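4.2 Le sac plastique, ou comment nous avons perdu le mois de juin

Il faut dire un mot du contexte, parce qu'il pèse sur tout le reste. Le robot a été monté à l'atelier partagé d'Irkwood, sur un établi que je partageais avec deux tours à bois et une quantité déraisonnable de copeaux, puis terminé à la maison (les bras ne passaient plus dans l'escalier de l'atelier une fois assemblés, j'aurais dû mesurer !). Le contrôleur vient de chez Gundholm, la couche de planification est notre bibliothèque Viltstead, décrite en section 3, et tout ce qui tient les deux ensemble, je l'ai écrit le soir, souvent trop tard.

Pour les objets rigides, la prise à deux mains marchait déjà correctement et je pensais, assez naïvement, que le sac serait une formalité. Eh bien non. Un sac mince n'a pas de forme à lui, il se colle aux doigts, il se replie sur le poignet, et l'estimateur de contact croit tenir quelque chose alors qu'il ne tient rien du tout. Sur 505 essais enregistrés, 207 se sont terminés avec les deux mains correctement refermées sur le film. Dans 22 autres, le sac s'est déchiré, et je les compte comme des échecs même si Akihiko Kinoshita m'a plaidé le contraire un dimanche entier.

Ce qui a fini par nous aider, c'est de faire converger les deux poignets vers un même point au-dessus du sol, à hauteur de buste, au lieu de laisser chaque bras choisir sa cible. On y perd en élégance (les avant-bras se gênent, il a fallu brider le coude droit), mais les deux mains travaillent enfin au même endroit. La figure 3 donne une idée de la posture, avec le film drapé sur la main gauche.

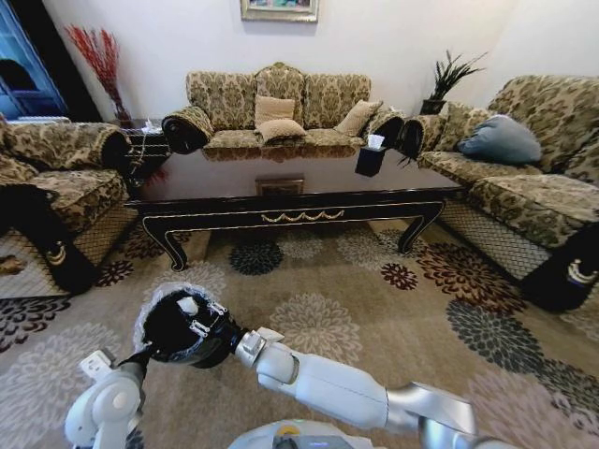 Figure 3. Saisie bimanuelle d'un sac plastique mince, dans le salon.

Kaede Maruyama, en relisant cette section, m'a fait remarquer que le point commun ne règle pas la question du relâcher : si le film adhère à une main, les deux bras peuvent bien s'écarter, le sac suivra celle-là, et notre critère de succès n'en sait rien. Elle aurait préféré qu'on note séparément la prise et la dépose. Je suis d'accord avec elle, et le journal des essais permet de le faire après coup pour les 216 derniers, ceux où l'on enregistrait aussi le couple des doigts. Pour les précédents, c'est fichu, je n'avais pas gardé les données.

Le réglage du seuil de couple est repris dans la section suivante, avec la variante Gosselin.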